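The Woman Who Cooks Slowly for a Quick Town

When I first wrote to the owner of the soup kitchen on Phelan Street, she answered that she had no time for interviews, but that I could come and peel onions. So I came and I peeled onions. The conversation below took place between eight in the morning and the opening of the door at noon, with many pauses when something had to be lifted or stirred. She asked me not to print her name. "People come for the soup," she said. "My name does not make it more salty."

Her place is called Husis. It is small, with a narrow kitchen behind, and it has served one soup a day for 5 years. Before this she worked in the office of a company in Brornlow that sold heating pipes. She kept the books there and ate her lunch at her desk.

"I ate very badly," she told me. "A cold sandwich, a yogurt, sometimes only coffee. One day in August I counted what I had spent on those lunches in one month, and I was angry with myself. With the same money my grandmother fed a family."

The grandmother comes back many times in her stories. She lived in Skokum, in a house with a big garden, and she made soup from what the garden gave. In the spring it was sorrel and eggs. In the fall it was beans, and the beans stayed on the back of the stove the whole night. As a girl, the owner slept in the room next to the kitchen and heard the lid move.

"It is a small sound," she said. "Tick, tick. When I hear it today, I know the fire is too high."

I asked if the recipes were written down. She laughed and wiped her hands, then brought me a school notebook with a soft cover. Most of the pages have only a list of vegetables and one or two words. On the page for bean soup I read "water to the second knuckle." There are no weights and no minutes.

"The first winter I tried to make correct recipes from this," she said. "I bought a scale. I weighed everything, I wrote everything. The soup was good, but each time I wanted to change something and the paper said no. So I gave the scale to my neighbor, and now she makes cakes with it."

She is more strict in other matters. Onions must be cut small and cooked in butter until they are soft and yellow, and they must not become brown. Salt goes in two times, first with the onions and then again at the end. Cream she uses seldom. Bowls are warmed before serving, and she was quite serious when she explained this to me.
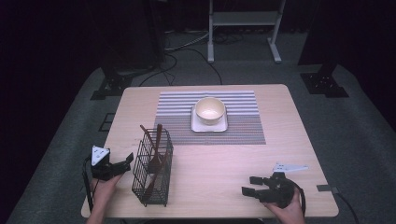
A cream-colored bowl on a square white plate, with a striped placemat under it.

"You can cook four hours and lose everything in one minute," she said. "You pour the hot soup in a cold bowl, you carry it to the table, the guest first answers his telephone. Then he tells me the soup is not hot. He is right, it is not hot."

She has opinions about bowls also. A wide and flat one looks elegant, but the soup gets cold in it and the spoon finds no depth. A round one is better. In the first year she bought a set of gray bowls from a hotel that was closing, and the guests, she says, left more soup in them. She cannot prove that the color was the reason. She sold them anyway.

We came then to the question of money, which she did not avoid. A bowl with bread costs 5 dollars. When the price of butter went up, she thought for a long time about making it 6, and in the end she made the bread slices a little thinner. One regular guest noticed on the first day.

"He held it up to the window," she said. "He looked through my bread. He said nothing, he only looked. The next week I went back to the thick slices and bought cheaper napkins."

On a good day she sells 70 bowls. On a bad day, when the weather is warm and everybody wants ice cream, it can be less than half of that, and the rest she gives to the neighbors or freezes. She does not serve frozen soup to guests. She eats it herself in the evening, and she told me that she is not tired of it.

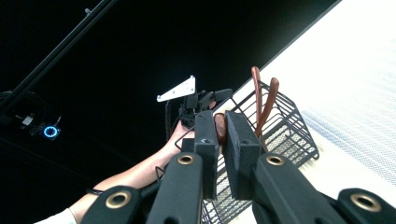
The hardest part of the work, in her opinion, is deciding what to cook tomorrow. She decides at four in the afternoon, when she is washing the last pot, and she telephones the farmer before five. If he has leeks, it will be leeks. If he has only cabbage, she sighs and thinks about caraway. She has never printed a menu for the week, although many people ask for one.

"They say to me, I want to know if on the day I come there will be tomato soup. I say, I also want to know this."

I wanted to hear which soup is the most difficult. I expected something with fish, or a clear broth. She answered at once that it is potato soup, for the reason that everybody has eaten it at home and everybody has a mother. Some guests want it smooth and some want pieces. One man told her that without marjoram it is only wet potatoes. Another left the marjoram on the side of the plate, leaf after leaf.

In the notebook she has 474 entries now, if we count also the soups she cooked only one time. Not all were a success. She mentioned a cucumber soup from last summer, served cold, which she liked very much herself and which sold 2 bowls. Both were bought by the same person.

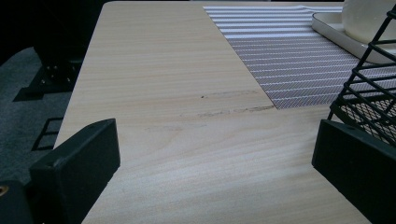
Food and Neighborhood Desk | October 5, 2025

I asked her what a person should do who wants to begin cooking soup at home and has little time. She thought about it and cut another onion before she answered.

"Begin with lentils," she said. "Red ones, they are quick. One onion, one carrot, butter, salt, water. Put lemon at the end. Do not buy a special pot, use the pot you have. And make it on a day when you are not very hungry yet, then you will not take it from the fire too early."

She would like to open also in the evening, but only in the winter months, and only if she finds somebody who can bake. Her own bread she calls acceptable. I ate three slices and would use a kinder word.

At ten minutes before noon she tasted from the big pot, added salt for the second time and took away my knife. There were already two people outside the door. It was barley soup with mushrooms that day, and I was allowed to stay for a bowl, after the guests.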